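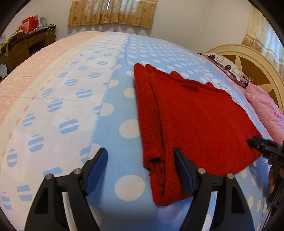
Sunday, 23rd May

Folding again. I did the red knit for most of the afternoon, on the bed, one gripper in each hand like a man trying to eat soup with barbecue tongs. Sirero wants sweaters this month. In January it was towels, and I was told that once towels were done everything else would follow. I have kept that email.

I should write down what I think while I still think it, because on Tuesday there's a call and I will be polite on the call.

The idea is that I fold, the grippers record how I fold, and the model learns folding. Fine. What I doubt is the word "learns." When I fold a sweater I don't look at my hands. I feel where the sleeve is under the body of the thing and I feel when the knit has bunched up. None of that goes into the recording. There's a camera on each tool and there's the opening and closing of the jaws, and that's the lot. So whatever I know through my fingers gets left at the door, and what the robot receives is a movie of a person being clumsy. I'm worse at this with the grippers than I was at the age of 7 with my bare hands, and I'm supposed to be the expert.

Fereshteh Salehi says I'm wrong about this and that the clumsiness is useful. If I fold with the same two jaws the robot has, I can only do what the robot could do, and she would take that over a beautiful fold it can never copy. I grant her that. It's the best argument I've heard from anyone at Sirero. I asked her how the robot would know a good fold from a bad one, and she said from the labels, and I said who does the labels, and she said "well, you do." So there we are.

My total is 2932 as of tonight. That's every fold I have logged, towels included. The target for sweaters is 600 and I am not close. The instructions say to vary the starting position "naturally." I tried to be natural. By the second hour I had a routine: drop it, pull the hem toward me, left sleeve in, right sleeve in, bottom up. If the model learns anything from me today it will be that sweaters always land a little to the right, because that's how I drop them. I made myself throw a few from the other side of the bed and they came out terrible. I uploaded those too. They may be the only ones worth having.

A word on ribbing. The pads hold flat knit all right but the ribbed part at the edge is thick, and when I close on it I never know if I have one layer or two. With two, the whole front comes along and the fold is gone. The guide from Olton (they make the grippers, or put their name on them) says to "approach at a shallow angle." I approached at every angle there is. Shallow is a bit better, I'll give them that much, though it does nothing for my right wrist.

I also read the Loureiro write-up at lunch, the one everybody was sending around last week. Remote control instead of hand-held: a person in another room steering two arms, and a very neat pile of shirts at the end. I'd like to know how many tries the pile took. They don't say. The shirts were thin cotton with stiff collars and they started out flat on a table. Put a heavy knit on a mattress, where everything sinks when you press on it, and then send me the video.

And yet I keep doing it. It pays on time, for one thing. For another, I'd like to be there when it fails so that I can say what I saw, and I suppose I'd like to be there if it doesn't. Fereshteh says the Umness trial will run on real beds in real homes and that I can come and watch. I said yes before she finished the sentence.

To do tomorrow: 20 folds before breakfast, starting from the left side this time. Ask whether a failed grab should be kept or cut. Charge both tools tonight — the left one quit early on Friday and took a whole set with it. Ice for the wrist.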